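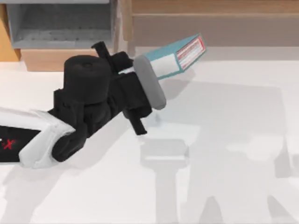 Costigan Road Stops: data card

Version 3, August release. Maintainer: Hamish Hinds.

Summary

One row per traffic stop recorded at fixed checkpoints in the Fernatville and Deltitz police districts. The table has 2294 rows and covers stops for seat belt, helmet, speed and paperwork violations. Alcohol and drug stops are held in a separate table and are not part of this release.

Files

stops.csv - main table, UTF-8, comma separated
checkpoints.csv - checkpoint codes, district, road class
codes.txt - violation codes and their plain-text names
CHANGES - edits by version

Fields in stops.csv

stop_id: integer, unique, not sequential
checkpoint: joins to checkpoints.csv
hour: 0 to 23, local time, rounded down
vehicle: car, two_wheeler, truck, bus, other
violation: code, see codes.txt
outcome: warning, fine, court, none
fine_amt: local currency, blank if outcome is not fine

Coverage

Fernatville accounts for 1048 rows. The rest are from Deltitz. The two districts use different paper forms. The Deltitz form has no box for a warning, so officers there wrote "none" or left the line blank. Both were entered as none. Do not compare warning rates between districts.

Known problems

- hour is missing in 809 rows, mostly from the older Fernatville forms. Missing values are empty, not zero. Version 1 used zero and inflated the midnight count.
- fine_amt is capped at 2000. Larger fines were entered at the cap and cannot be recovered.
- A stop with two violations appears once, under the first code written on the form.
- Checkpoint D7 was moved during collection and kept its code.

Privacy

Names, plate numbers, license numbers and officer badge numbers were removed before entry. Exact dates were dropped at the request of the Deltitz district office.

Loading

Read stop_id as a string if you plan to join with the Avari road table - Avari pads its keys with leading zeros. Pad stop_id to six characters first.

Corrections

Send the stop_id, the field and the proposed value to the maintainer. Accepted corrections are listed in CHANGES and go into the next version.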